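Ticket 438 — Stellov pillow policy, success rate drops on cream sofa
Project: Gallico / soft goods
Status: open, was closed in August, reopened
Priority: high (blocks the results table)

Summary
Trained on 347 teleop demos, all on the Rees couch, dark green. Eval on the pale sofa at Trarnley is bad. Same checkpoint, same gains. 44 rollouts, 4 clean placements. Paper draft claims transfer across sofas so this needs sorting before anyone touches section five.

What it does
Reach starts fine. Then both hands stall short of the cushions, or the right one closes early on nothing. Worst with the light gray pillow. Blue one is better but still not good.

Tried so far
- re-ran hand-eye calibration, no change
- swapped head camera cable, no change
- locked white balance. Slightly better reach, same early close
- older checkpoint, worse

09:40
Pulled the head camera views from the start of the reach. Pillow mask is the problem I think. Gray pillow gets merged with the backrest in most of them, so the grasp target lands on the seam between the seat cushions. Blue pillow mask is ok.

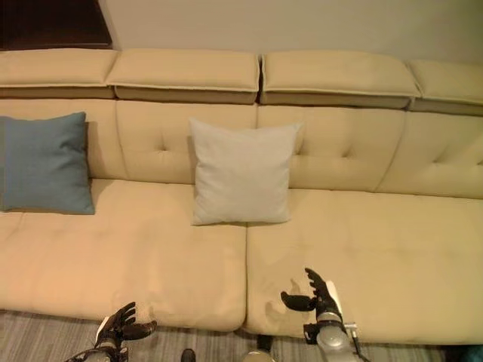
Head cam, both hands up. Gray pillow near center, blue one far left.

11:15
Ran with depth only, color zeroed out. Right hand stops closing early. Placement still poor but the target is on the pillow now, not the seam. So color is at least half of it. Depth edges on the tufted backrest are noisy, probaly the other half.

13:30
Tried color jitter on the old demos, short finetune only. Helps the reach. Does nothing for the mask merge. Makes sense, jitter shifts pillow and couch together so contrast stays the same. Need to recolor the couch seperately from the pillow.

Next
- recolor augmentation, couch only, then full retrain overnight
- collect a small set of demos at Trarnley, hold them out of training for now
- report per pillow color in the table, no more single average
- do NOT change hand gains in the same run, we did that last time and couldn't tell what fixed what

Workaround for demos until then: blue pillow only, depth-only config — it's in the Gallico configs folder.

Leaving open until retrain is scored.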